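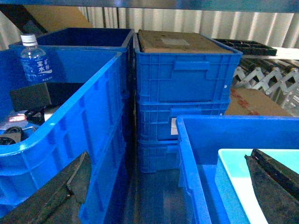 One reader wrote in after the last newsletter to ask why she had been sent home from her first physiotherapy appointment with a sheet of exercises and no treatment on the couch. She had waited three weeks for the slot, she said, and had expected somebody to do something to her shoulder.

It is a fair question and we get it often at the Danham clinic, usually at the front desk on the way out. A first appointment lasts 45 minutes and most of that goes on talking and testing. The physiotherapist will ask when the pain started, what sets it off, what you do all day and how you sleep. Then they will look at how far the joint moves and how strong it is in different positions. With shoulders they will normally check the neck as well. By the time that is done there may be ten minutes left, and for many people those ten minutes are better spent learning two or three exercises properly than lying down.

Hands-on treatment can ease pain for a day or so, and some of you will have it at a second or third visit. It does not make a weak shoulder stronger. For that you need to load it a little and often over a number of weeks, and that part has to happen at home.

We could explain this better when people book. From November the confirmation letter will say what happens at a first visit and what to bring. Please bring a list of any medicines you take, and any scan reports or hospital letters you have been given. Wear something that lets us see the part that hurts. A vest top is fine for shoulders and shorts are best for knees and hips. There is a changing cubicle next to room 3.

Prices

A first appointment at Danham is now £80 and a block of follow-ups can be paid for in one go or visit by visit, as before. If you are claiming through an insurer, ask them for an authorisation code before you come. We cannot send them the bill without one, and we have had several people this autumn who paid at the desk and then had trouble getting the money back.

If we think you need to see your GP or have a scan first, the physiotherapist will write the letter for you. There is no extra charge for this.

Getting here

The Siliņa Road entrance is closed while the ramp is relaid. Please use the Delitz Street door and ring the bell if it is locked, which it may be before 8.30 in the morning. Number 11 buses stop opposite. The two disabled parking bays have been moved to the Delitz Street side for the time being and the kerb there is lowered. If you use a wheelchair or find the slope hard, ring ahead and someone will come out to meet you.

Exercise sheets and the Dallero app

Since the summer we have been sending home exercises through Dallero, which shows a short film of each movement and lets you tick it off. Some of you like it. Others have told us they would sooner have paper, and you can still have paper. Tell the physiotherapist at the appointment and it will be printed before you leave. The paper sheets have been redone in larger type after complaints about the old ones, and the drawings now show which side is meant.

If you do use the app, please note that messages sent through it are read once a day, in the afternoon. It is not the place to tell us that something has suddenly got worse. Ring the desk instead. New numbness between the legs, loss of bladder or bowel control, or sudden weakness in both legs needs A&E straight away – please don't wait for us to call back.

How much should it hurt?

This came up in the same letter. Some discomfort during an exercise is usually all right if it stays mild and has settled by the next morning. If it is still sore the next day, halve the number of repeats and carry on. If it hurts sharply while you are doing it, stop that one and leave the others in. Missing a day does no harm, and there is no need to do double the day after.

Most people with an ordinary sore shoulder should expect the first few weeks to be slow. Reaching a high shelf tends to come back before sleeping on that side does. If nothing at all has changed after six weeks of regular exercise, say so at your next visit – the plan may need changing.

Cancellations

We need 24 hours' notice to give a slot to someone else. You can leave a message on the desk line at any time, and the short-notice list is open again for anyone who can get here within the hour. Ask at reception to be added.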